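The House Rules for Two Arms and One Table

1st June
By Aishwarya Iyer

We use cookies to remember your reading preferences. Manage cookies | Accept and continue

The first thing Malathi Arumugam gave me when I arrived at Wokau was a cup of very strong tea, and the second was a ring binder. The tea was excellent. The binder took me most of the morning, and by the end of it I had come around to the idea that a set of workshop rules can be as good a read as a family cookbook, with the same stains on the same well-loved pages and the same notes squeezed into the margins by people who learned something the hard way and wanted to spare the next person.

Wokau occupies the upper floor of a former hosiery mill in Plidville, up a staircase that makes you glad of the landing halfway. The team there works on getting pairs of robot arms to handle everyday things — groceries, parcels, laundry, the floppy and the slippery and the badly wrapped. Arms like these have been welding car doors for longer than I have been writing, and there are fat official standards for that kind of work, with fences and light curtains and big red buttons. Malathi has read those and keeps them on a shelf within reach. But she found, when she took over as head of practice, that they left a good deal of daily life to the people standing at the bench. Who clears the table? How close may one arm come to the other? What do you do with a cable that has started to sag?

So she began writing things down, and the binder now holds 60 rules. She would like it to hold fewer. "Every July we sit down and try to cross some out," she told me, a bit wistfully. "We always cross out two and add three."

My favorite section is the one about shared space. Two arms working over the same table are a little like two cooks at one stove, and the binder treats them that way, with a lot of attention to who yields. Each arm has a home side. Each arm may cross the middle only when the task sheet says so, and the sheet has to name which arm goes first and which one waits. When both are needed over the center at the same time, the speed comes down, and a person stays at the bench with a hand near the stop and no phone in it. (The phone part is underlined twice, and I was told not to ask.)

Tharun Nair, who trained as a piano technician before he came to robots, looks after the part of the binder that deals with cables. He feels strongly about cables. An arm with a camera at its wrist and a gripper beyond that needs power and data carried all the way out to the end, and every bend in every joint tugs on that line. His rule is to clip it along the link, leave enough slack at the joint for the full turn, and then run the arm slowly through its whole reach by hand before any program touches it. Too tight and you pull a connector. Too loose and you have a loop waiting to catch on the neighbor. He does the walk-through at the start of each session, and he does it again after lunch, and I believe he would do it during lunch if Malathi let him.

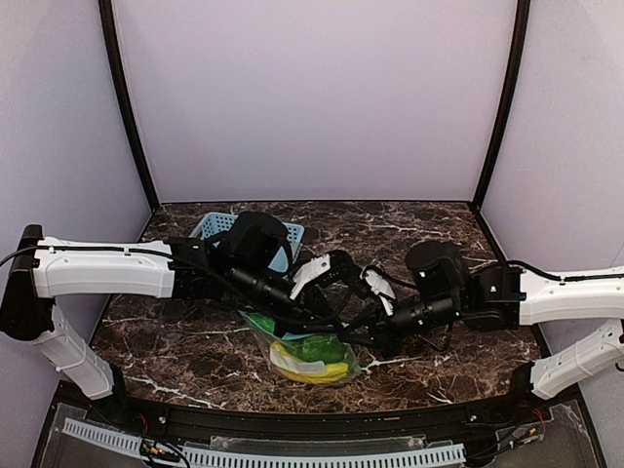
Close quarters: the two grippers almost meet over the table, with a bagged item below and a blue basket behind.

It is the middle of the table that gets the most ink in the binder, and you can see why when the grippers are nearly fingertip to fingertip. Rule 13, which everybody at Wokau can recite, says that when you are not sure whether there is room, you stop and look from the side. The wrist cameras give a fine view of whatever the fingers are reaching for, but they are poor judges of what the other arm's elbow is up to. A fixed view of the whole workspace is required as well, and so is a plain old pair of human eyes.

Then there are the bags. Clear plastic is a trial for any vision system, what with the shine and the crinkles and the way the contents show through as though there were no bag there at all. The binder asks that bagged items be laid flat and that the fingers close on the package gently, at the lowest grip setting that will hold it. It also asks that any bag with a split be retired on the spot. Kavitha Unnithan, who runs the daily sessions, keeps a drawer of retired packaging that she can't quite bring herself to throw out. She uses it to train newcomers, who have to sort through it and explain what is wrong with each piece. I had a go and missed several.

Not everyone in the trade is fond of this much paper. Mircea Munteanu, an independent safety reviewer who came over from Girncombe to look at the setup last year, told me his first reaction to the binder was to groan. He has seen plenty of rulebooks written to please an auditor and then left in a cupboard, and he assumed he had been handed one more. What changed his mind was the logbook that goes with it. It had 780 entries at the time of his visit, most of them a line or two long, in a whole crowd of different handwritings. Somebody had noticed a clip working loose. Somebody had moved a basket back because it crept toward the arm's path. Somebody had stopped a run over a noise and found nothing, and had written that down too.

"The nothing entries are the ones I look for," Mircea said. "If people only log the real problems, they are waiting too long to stop."

His report still gave them a list of things to fix, and Malathi pinned it up by the kettle. The lettering on the stop buttons was too small. The rules for visitors were scattered over four different pages. He also wanted the task sheets dated, and they are now, though Tharun grumbles about it.

Other workshops have begun to ask for copies. A packing firm called Groen took the shared-space section and adapted it for its own benches, and sent back a friendly letter with corrections, two of which have gone into the binder with a thank-you in the margin. Malathi is pleased about that, and a little nervous. She worries that a rule which makes sense on one table may turn into a superstition on another, so every page she sends out has a blank half for the reader's own notes, and she asks to have it mailed back with the notes filled in.

Before I left I asked her which rule she would keep if she could only keep one. She thought about it for so long that Kavitha answered for her, from across the room, without looking up from the logbook. "Clear the table before you go home," she called, and Malathi laughed and went to see whether anyone had.

Enjoyed this story? Sign up for our monthly newsletter and get our features by email.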